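About us

We're Branari, a small robotics group in Brirurthorpe, and we work on one question we can't leave alone: how does a robot pick a single thing out of a muddle?

Alcides Ayala started us off with a method called Arboleda. The arm plans a grasp, then keeps correcting it as its fingers push in among the clutter (the fun part!). In our last round it made 1254 tries and we logged every one, including the 77 where it came up with nothing. Those misses taught us loads, and they're now shaping Omura, our next version.

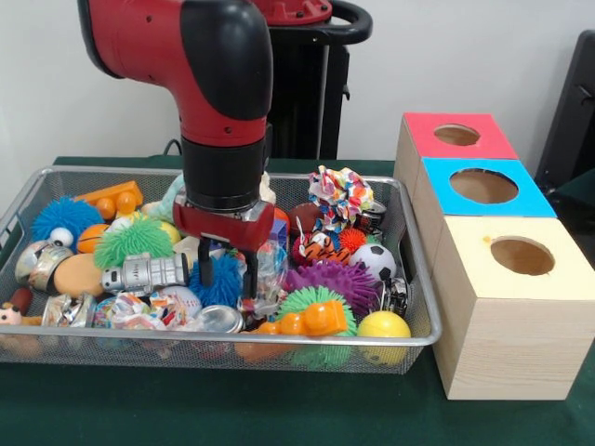 Gripper in among the toys, with the wooden boxes alongside.

Soft toys are still the hardest, and we love them for it. Come and see us in October, when the lab opens its doors from 10am.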